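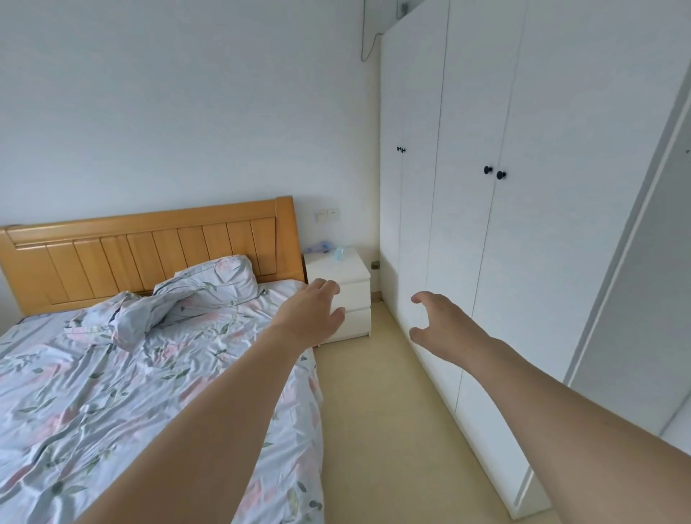

How do you get the corners of a duvet to stay in the corners of the cover?

Tie them there. Every Mollau cover has a cotton tie sewn inside each corner, and the tie goes around the corner of the duvet or through its loop if it has one. A plain bow is enough.

Home | Bedding | Duvet covers | Sheets | Pillowcases | Sale | Contact

Mollau floral bedding set

The Mollau set is made up of a duvet cover, a fitted sheet and pillowcases in one flower print. The pattern is pink blossoms and slender gray-green leaves on a pale blue ground. It is a quiet print and sits well next to white furniture or honey-colored wood. The sheet carries the same print as the cover, so the bed still looks like a set with the duvet thrown back.

The fabric is plain-weave cotton with a thread count of 200. It feels crisp when new and gets softer over the first few months. It creases, as all plain cotton does. If you want it flatter, take it off the line a little damp and iron it on the back, or shake it out well and make the bed with it right away.

What is in the set

Twin: duvet cover, fitted sheet, one pillowcase
Full and queen: duvet cover, fitted sheet, two pillowcases

The duvet and pillows are not included. The fitted sheet has elastic all the way around. Measure the depth of your mattress before you order, and add the topper if you use one. Our usual sheet fits most mattresses without a topper. For anything deeper, choose the deep version from the size menu. It costs the same.

Changing the cover

Turn the cover inside out and lay it on the bed with the opening at the foot. Lay the duvet on top and tie all the corners. Reach in through the opening, take hold of the two far corners through the cloth, and pull the cover back over the duvet. Button the foot end last. The buttons are flat and sit under a flap.

Washing

Wash at 105 F with similar colors. Button the cover first or the pillowcases will end up inside it. No bleach. Tumble dry on low or hang it out of strong sun. Wash once before use, and allow for slight shrinkage in that first wash. The covers are cut a little large for this.

Sizes and stock

Twin and queen are in stock at our Ninthorpe warehouse. Full is due back in January. Extra pillowcases are sold singly under the name Lins, which is the same cloth and print. Orders over $75 ship free, and orders placed before noon go out the same afternoon.

Returns are accepted on unwashed sets in the original cotton bag. If a seam or button fails, write to Hertta Tikkanen at the Clillumgate shop with your order number. She handles repairs and can send spare buttons or ties. There is no charge for those.

Item no. 395

Print this page | E-mail to a friend
3 comments | 75 shares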